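Illano Case Register, edition for local groups

By Rogério Amaral
March 21, 2023
Shares: 42 | Comments: 5

The Illano Case Register is a set of printed forms and a simple program for groups that help the families of missing persons. It was made by Brollico together with people who do this work every day. It does not replace a police report. It keeps in one place what the family already knows, so the mother or the brother does not have to tell the same story again at every office.

Each case has a folder with 13 forms. The first form is for the last known place, clothes, phone and medicines. The second is for the calls: who called, at what hour, and what was promised. Many families told us that this second form is the one they use most, because after one month it is hard to remember which officer said what.

The program works on an ordinary computer without internet. It can be opened by up to five users, and each one has a separate password. Every change stays written with the name of the user and the hour. When a family wants to leave the register, the folder is given back to them and the copy is erased in their presence.
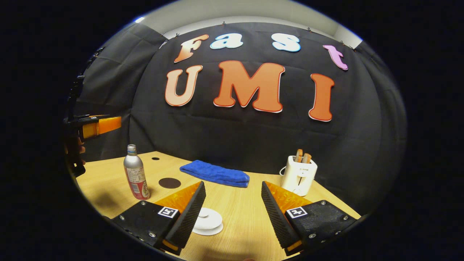

CLILOV, December

The first training for the new edition was given by Kátia Brandão and took four days. The group in Clilov had been keeping its cases in notebooks, and the work of passing them to the forms was slower than we expected. Some cases had two different dates of birth. For this reason we added a line where the source of each date can be written.

Genivaldo Medeiros, who attends families there, asked also for a form in larger letters for older relatives. It is included now in all the sets, with no change in price.

What comes in the box: the forms for 42 cases, the program with its manual, a guide to privacy, and a card with the steps for the first day. The manual is in English, Portuguese and Hungarian. The Hungarian text was reviewed by Aranka Lengyel.

Groups without their own funds can ask for the set at no cost. Write to Cremilda Rocha at the Brollico office, and tell her in which town you work and how many people will use the program. Please do not send names or photographs of missing persons with the request. The answer normally comes in five working days. Replacement forms are sold in packs of 13.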